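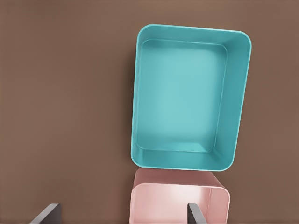

Two bins touching and the planner goes through the wall: is this really "solved"?

Billavton Automation Forum > Faults and Safety > Pick and place
Started June 27, 2020

tealbin_sceptic
Joined the board to ask this, so be gentle. We're trialling Andel on a bin-moving job. Teal bin, pink bin, both empty, one gripper, all in the simulator so far. The job is to pick the teal one up by the rim and set it down clear of the other. With a good gap between the bins it's fine. Push them together until the rims nearly touch and it goes wrong: one finger comes down into the pink bin, the jaws close, and the pink wall gets dragged along with the teal one. The log says "grasp OK".

The sales page for Andel says it handles clutter. Two bins is clutter now, is it? And if it says OK while holding two things, what else is it calling OK?

Wumbei_nights
What opening have you got set on the jaws? From your picture they're spread wide and the right finger is already over the pink bin. If you let it come down from there of course it'll land inside.

tealbin_sceptic
Default opening. I haven't touched it. I'd expect the default to know there's a bin there, given that it drew the bin.

Elikem Yakubu
I look after three cells running Andel and I think you're being a bit hard on it. "Grasp OK" only means the fingers stopped before they were fully shut. It has never meant "I'm holding the right thing". Page 7 of the setup notes, though I admit it's in the small print under a table. Turn on the width check and give it the thickness of one wall. Two walls will then fail the check and the arm stops.

tealbin_sceptic
So the safety check is off by default and the word OK means "not fully shut". Right.

grommet80
It isn't a safety check, it's a quality check. Please don't mix those up on this board, people get hurt that way. The safety side is your fencing, your stop circuit and your speed limit. None of that cares what's in the jaws.

tealbin_sceptic
Fair about the words. But an arm swinging a second bin it doesn't know it has is a safety matter to whoever is standing near the edge of its reach. The path is planned for one bin. The other one hangs out wherever it likes.

grommet80
Then your fence is in the wrong place. The fence should allow for a dropped or thrown load anyway.

Iñaki Ibarra
Not sure I agree with grommet. You size the fence for the load you expect, and if the load can double without anyone being told, your sums were wrong from the start. We had this at Emotau with stacked trays. Real ones, loaded. The second tray let go halfway across and went over the guard. It hit a trolley and no one was near it, but we shut the line for 5 days while we went through everything.

Elikem Yakubu
Did you have the width check on?

Iñaki Ibarra
Yes. Tolerance was too loose. Thin trays, so two of them together still passed. We now weigh after lift as well. If the wrist reads heavy, it puts the load straight back down and calls someone.

Wumbei_nights
Does the weighing work in the simulator, or is everything as light as you tell it to be?

Iñaki Ibarra
It's as good as the numbers you type in. Someone had left our trays at the starting value, so in the simulator they weighed next to nothing.

tealbin_sceptic
I've just looked and mine are at the starting value too. Brilliant.

Tried Elikem's width check this afternoon. With one wall's thickness typed in, it stops when it has both walls. Credit where due. It now also stops on good grasps if the finger sits on the rounded corner, so I've swapped one fault for another. 80 runs with the bins close together: 7 stopped when there was nothing wrong, none went off with both bins. I'm told I should be pleased.

Elikem Yakubu
I would be! Keep it off the corners and most of those will go. There's a setting for how far in from the corner it may grip.

grommet80
80 runs is nothing. Come back after 1,000, with the bins put down at different angles each time.

tealbin_sceptic
Will do, but I'd sooner it nudged the pink bin away first, or refused the job. A person would slide them apart without thinking.

Wumbei_nights
Nudging is its own can of worms. Ours nudged a tote off the table.

Iñaki Ibarra
Refuse the job, then. Set a minimum gap and have it ask for help below that. It's dull and your cycle time will suffer, but I'd sign it off.

tealbin_sceptic
Minimum gap is in. Corner setting changed as well. Longer run starts tonight, weights corrected first. I'll post the stops in July, good or bad, and I still think "grasp OK" should be renamed.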